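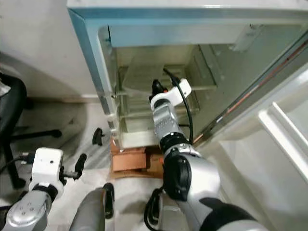
When does the new Duvow wireless home internet service start in Camance?

Sign-ups open in March, and the first 500 homes will be switched on in the order they register.

CAMANCE, January 26, 2018. Hi everyone, Savita Sachdeva here. I run the network side at Duvow, and I get to share the news I've been sitting on all winter (my family is very tired of hearing about it). We're bringing fixed wireless internet to Camance! I've lived with slow service out here myself, so this one is personal.
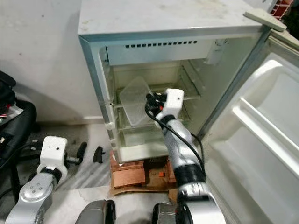 2 min read

The signal comes from two new towers, one on the Grasholm ridge and one behind the old grain store. Our partners at Ó Riain put up the radios, and I climbed neither of them, thank you very much. Between them they reach 714 addresses today, and we'd like to get to 1,000 once the valley road site has its permit.

You'll get a small antenna on the roof or an outside wall, plus a router indoors. There's no contract and no data cap, and if you rent, we'll talk to your landlord for you. Folks on the far side of the creek, I haven't forgotten you! Trees are the trouble there, and we're still testing a different spot for the antenna.

Want to know if your house is covered? Call the Duvow office or stop by the front desk with your street address, and we'll check the map while you wait. Reporters can ask for me by name at the same office. If I'm out at the ridge, leave a message and I'll call back when I'm down.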